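Hand-Held Gripper Kits: Buying and Budget FAQ

Updated 8/25/26. Maintained by Mahtab Dehghan, equipment planning, Zoladley.

What is in a standard kit?
Two hand-held grippers, two tracking markers, cables, one spare set of finger pads and the Brevomex recording license for one workstation. The workstation, table and task objects are quoted separately.

Do I need to buy a robot arm first?
No. Most sites record with the hand-held kit for a full quarter before they commit to an arm. Put the arm on its own budget line. If it shares a line with the kit, a delay on one holds up the purchase order for the other.

What does a kit cost?
List price is $3,000 per pair. Shipping inside the continental US is included. Sales tax is not.

How much should I set aside for wear parts?
Plan on $1,000 per station per year. Pads take most of it. Linkage bars and grommets are stocked but seldom ordered.

How often do pads need to be replaced?
Inspect at every 286 recorded hours. Replace a pad if the grip face is torn or has come away from the block. Scuffs and light specks on the face are cosmetic and are not covered under warranty.

Can I order a single gripper?
Yes, as a replacement only. Quote the serial number of the unit being retired. Lead time is 10 business days.

Which tables are supported?
Any flat, stable table that an operator can reach across while standing. Very glossy tops can cause glare in the close-up cameras. Request a matte cover from Urban if your lighting can't be moved.

What about task objects?
Buy them locally and buy duplicates. Soft goods and wire racks are cheap and should be charged to consumables. Cikent sells boxed object sets, but these cover rigid items only.

How much floor space does one station need?
Measure the table, then add room for the operator, the equipment stands and the cable runs. Cables should be kept out of the walking path. Tape and cable covers are not in the kit price.

When is the order deadline?
Orders for the next budget year close at the end of March. Later requests go on the following year's plan unless a department transfers funds.

What does a working station look like?
Both views are of the same station, set up for a bow tie and rack task.

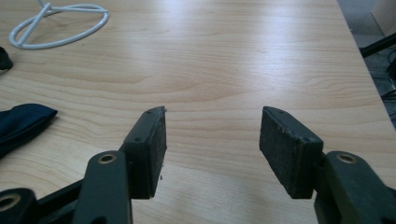
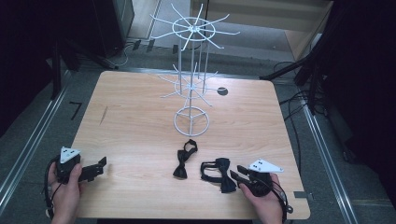 Bow tie station. First view: open finger pads over the tabletop. Second view: both grippers, wire rack and bow ties.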